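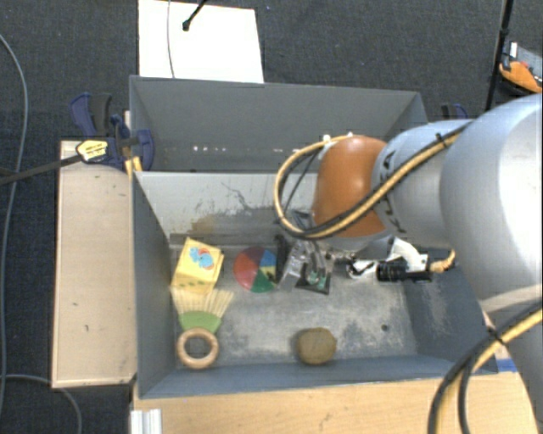

Gripper comparison, handout 2
July 7, 2020

Okay, so last time we got as far as mounting and I promised you we'd talk about picking. Same rules as before: one bin, a mixed bag of objects, and each gripper gets 100 attempts before I let anybody have an opinion about it.

The two we're comparing are the Siltero (fingers, electric) and the Festton, the suction one. I went in expecting the Festton to win easily. It didn't! On boxes it's lovely, you come straight down on a flat face and you're done. Then it meets a brush and it just sulks — bristles leak air, and a ring handle gives the cup almost nothing to sit on. The fingers don't mind a ring at all, but they hate anything lying flat on the floor of the bin, like a disc.

Numbers, for those of you who write everything down: mean cycle was 130 ticks of the controller for the Siltero and 139 for the Festton. Please don't make a big deal of that gap. I changed the approach speed halfway through the Festton runs (my fault, it's in the log) and I'd want to redo them before I put it in a report.

Things to look at when you do your own runs:

Walls. An object tight against the side of the bin is a different problem from the same object in the middle. Log them separately.

Cables. Leave a generous loop at the wrist, then turn the last joint through its whole range by hand-jogging, slowly, and watch the loop the entire time. The Malabanan group skipped this in December and lost an afternoon.

Clamps. Check them before every session. If the bin shifts, your calibration is junk and the log won't tell you.

Reading for next time is the Saditz notes, sections on grasp scoring only. Skip the derivation, we'll do it on the board. And bring your failure logs, even the embarrassing ones — I'd much rather talk about those.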